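Bathroom counters – speaker notes
Ruridmont housekeeping afternoon, second talk, 30 minutes with questions

Start on time even if people are still finding chairs. Say who the talk is for: anyone who cleans a bathroom that other people use.

1. The counter
Dark counters show every white fleck. Dry brush first, then a damp cloth. Going straight in with water only moves the bits into the corners.
Ask who has a black counter at home. Hands up.

2. What lives by the tap
Soap in a dish, fine. Lift the dish and wipe under it. Most people leave this for weeks.
Bottles – one or two out, the rest in a cupboard. Mention the Killar flats: 157 bathrooms, and we asked for no more than 7 items on each counter. The complaints stopped after the first month.

3. The basin
White basins need the drain ring done with an old toothbrush. Rinse, then dry the chrome with a separate cloth.

4. Sprays and bags
Keep sprays off the top of a wooden cabinet if you can. They drip and leave rings. Empty bags go in the bin or in a drawer.

Two pictures, leave them up while people write things down.

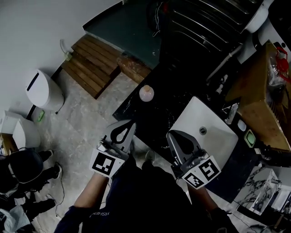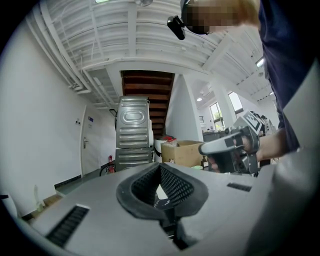 Go on to costs. Plovska spent 1,620 on cloths and brushes in the first year, and half of that in August when the flats changed over. Hand round the order sheet.

Questions. If someone asks about limescale, say Ardeleanu is covering it after the tea break.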